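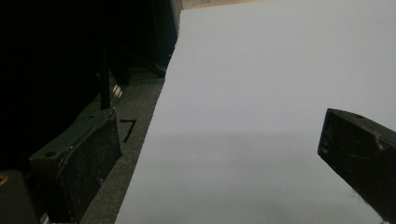
Zovar Flat Sheets: a small set of gripper-view recordings

Welcome, and thank you for looking in! Zovar Flat Sheets is the part of the Prindico collection that deals with large, pale, nearly featureless sheets, the kind of thing a wrist-level view has a hard time getting any grip on, visually speaking. We put it together to study one fairly narrow question – how well can a policy judge where a sheet ends when most of what it sees is plain white?

What you get

3,072 short clips, recorded with 2 hand-held grippers of the same build, along with gripper width and pose for every time step. Clips are stored at 30 frames per second. The folder called hepburn holds the training part and the folder called ikent holds the held-out part, and we'd kindly ask you to keep them apart (we mixed them up once ourselves, and it cost us a good week).

The method, in short

We train a small edge head next to the usual action head. It predicts the line of the nearest sheet border, and the action head gets that prediction as an extra input. Labels for the line were drawn by hand on one frame per clip and carried through the rest by tracking, which works nicely on a long straight border and rather less nicely once the fingers cover most of it.

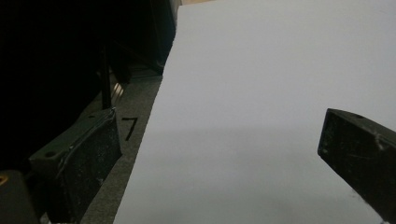 Left border of the sheet running diagonally between the open fingers, with the "7" on the gray surface beside it.

Results so far

With the edge head, the policy finished 83 percent of held-out trials. We're pleased with that, though please read it as a result for flat sheets under our own lighting and nothing wider.

Known issues

Soft shading across a sheet sometimes gets labeled as a border. We fixed the ones we found, but there are surely more – if you spot one, send us the clip name and we'll correct it in the next release, planned for June. Deep shadows are left as recorded, with no brightening applied, so you may want to adjust exposure in your own loader.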